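Storstead > Newsletter > Data Collection

Print this page | E-mail this page

Faucet tasks added to the simulated kitchen set

The Paiva kitchen set now includes two faucet tasks: open and close. Collection in the Umard simulator began in July and stands at 3474 accepted episodes. Of these, 979 are close episodes. The imbalance is known and will be corrected before the next training run of Anix.

Each episode starts with the arm at a random base offset within reach of the counter. The operator drives it by teleoperation until the lever passes its threshold angle, holds for one second, and releases. Joint positions, gripper state, and camera views are logged at every control step. The lever angle is logged as well but is withheld from the policy, which has to judge the state of the faucet from the views.

Water is drawn as a plain column and has no effect on other objects. It switches on at the threshold and off again when the lever drops below it. Phyllis Holroyd tested a particle version and withdrew it, as it slowed the simulator below the rate needed for live operation. The column stays for this release.

Rejected episodes fall into two groups. In the larger one the forearm touches the cabinet fronts on approach. In the other, the lever is pushed past its stop and springs back, so the final state does not match the task label. Both checks run automatically at upload. Operators should not trim an episode by hand to get it through; discard it and record again.

Counter, wall, and cabinet finishes are drawn from the shared texture pool, and sink layouts from the fixture list. Mervyn Bramwell has asked that nobody edit the fixture list while a batch is open. Two batches in July had to be relabeled for this reason.

The next batch is 400 close episodes, to be split between the morning and afternoon shifts. Mylene Ocampo has the sign-up sheet.
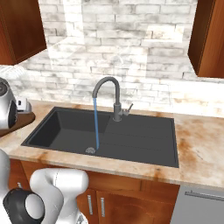
Rosalía Bravo | Data Collection

Umard render, open task: gooseneck faucet with the stream on, lever at the right of the body. Questions about thresholds or labels go to Myrto Zervas. Rejection logs are in the batch folder, sorted by operator station.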